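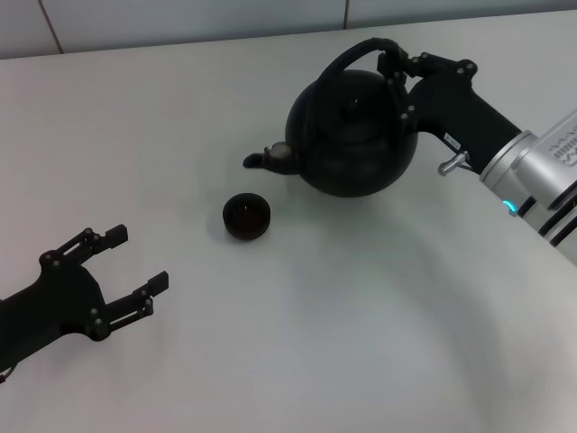

Gornard Tea Works, Tasting and Sample Department

Since June, the sample room at our Kallcombe site has two robot arms at the pouring table. They work with a black kettle and small black cups, the same kind the tasters used before. The project has the name Mabula and is planned to run until the end of the year.

Until spring, every taster prepared the cups alone. In a busy week this meant around 200 pours for each person, and many colleagues told us that their wrists hurt by Thursday. Now the arms take over the lifting and pouring for the first round of samples. The tasters choose the leaves, set the time and decide if a cup is good enough to be judged.

The work has changed in other ways too. Two colleagues from the tasting team finished a training course of 20 hours and are now responsible for the pouring table. They teach the arms a new movement when a different kettle or cup is used, and they write down every stop in the table log.
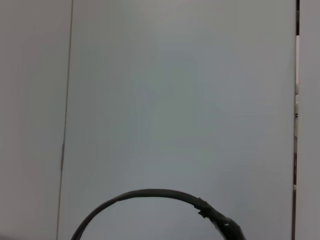

No position was cut for the project, and the department has agreed this in writing with the works council. The early shift, however, now starts at 7:30 and not at 6:00, because the first cups do not need so many hands. Some employees welcome this. Others have asked what will happen with the early shift payment, and the answer from the personnel office is still open.

There were also complaints about the speed. An experienced taster is still faster with a single cup, and during the first weeks people had to wait for the table. The pouring program was changed in July, and the second round is again poured by hand.

The department wants to collect 2000 pours before it decides about a second table at the Gudau site. Colleagues who would like to see the pouring table can come to the sample room on Monday after the lunch break. Please wear the white coat and leave your bags outside.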